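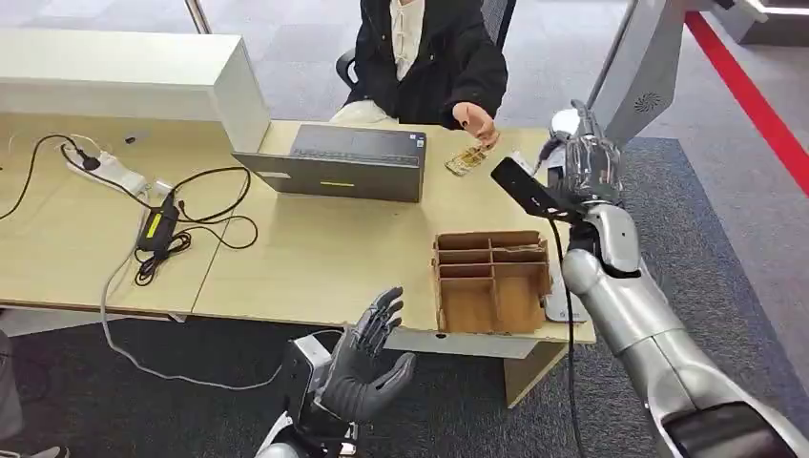

Fumiko Hamada wants to know who will answer the customer when the robot puts the wrong card in the wrong compartment, and she asked me to write the question down before anything else, so it is at the top. I did not have a good answer for her. At the packing desk it was always clear: the initials on the slip are the person who answers. The robot has no initials.

Returns desk notebook, Nandau site. 20 Dec 2021

Handover work, continued. Daichi Nagano at the control side, I was writing. Irena Szczepańska came for the second half. We worked at the same desk as before, with the person sitting and the robot across from them, the cardboard box with compartments at the front.

The task is the one from the returns desk. A person takes a small item out of a return, checks it, and gives it to the robot or lets the robot take it from the desk. The robot should place it in the box. In the old way one person does both, and also types the number in the laptop, and also writes the slip. The plan from Premanine says that the robot takes "the placing and the sorting" and that the person keeps "the judgment". I copy these words exactly, for they came up many times today.

The two hands are different. With the left one, the five-finger hand, we use the palm up and open, and the person lays the item into it. The right gripper holds the flat things, and there the angle matters a lot. When the item is held too steep it goes into the compartment on its corner and stays standing. Daichi changed the angle two times. The second setting is the better one and I wrote it on the setup sheet.

We made 27 handovers in the first part. Daichi wants to count only the ones where the person did not help. I want to count all of them and mark the helped ones with H. We agreed to my way for now. The helping is the interesting part for me. People help without knowing it. They turn the card so that the print is toward the robot, they push it some centimeters closer, they keep the hand over the desk until they are sure. This is real work and it is on no list.

Waiting. I think it is the main thing of today. At the old desk the hands are never still. Now the person gives the item and then waits for the arm to come back, and the wait is too short to do another thing and too long to do nothing. Haruna Sasaki said it is like standing at a copy machine. She tried to type the return number during the wait, and this was good for the first items, then she looked up to check the arm and lost the line in the table. After that she typed first and gave second. It is slower but she made no more mistakes that I saw. I would like to try a small sound when the gripper is closed, so that she does not need to look. Daichi says a sound is easy. Irena says that after one week everybody will hate the sound. Maybe a light.

Remarks from the returns people, collected at the break:

— Haruna is glad about the placing. Her shoulder hurts in the busy season, and reaching to the back row of the box is what she does all day. She would give this part away tomorrow.

— Fumiko Nishimura does not like that the item leaves her hand before she has decided. Often she puts a card down, takes the next one, and then takes the first one back. With the robot there is no taking back. We should make a "give it again" command, or leave one compartment for doubtful items. Daichi prefers the compartment and so do I.

— Fumiko Hamada: see top of page. She also asked if the number for the day will go up. The target for the old desk is 176 returns in one shift. I said that I have not heard of a new number. She said that this is how it was also with the scanners, first there is no new number. I could not say that she is wrong. I will ask Jabłońska in writing, and I will put the answer in this notebook where all can read it, also if the answer is no answer.

Irena has run the Tromix line for a long time, and she told us what happened there in October when the feeder was changed. The fast people became slow. They had their own rhythm, and the machine had another one. The new people had no trouble. She thinks we should pay the same for the learning weeks and say it loudly before the start. I agree. It is not my decision but I will put it in the report with her name, she allowed it.

Technical, short:

Cables. The cord on the left side of the desk must be tied before the next session. Same for the black cable at the right arm, it should go behind the desk edge with a clip.

Box. The cardboard is getting soft at the front. Ask for a new one with the same compartments, not a bigger one, otherwise the positions must be taught again.

Laptop. With the lid up, the person looks over it to see the palm. Try it turned to the side. Haruna is shorter than Daichi and we have only tested the height with Daichi.

Budget line for the next part is 3,000 and it must include the chair hours of the returns people. Until now their hours came out of their own desk and this is not fair to Haruna's group, who had to catch up afterward.

Next session: doubtful compartment, light at the gripper, both Fumikos at the desk one after the other, each with her own order of typing and giving. Daichi brings the clips. I write to Jabłońska today.

Returns Desk Notebook, Nandau | Contact the desk | © 2021 Premanine | Back to top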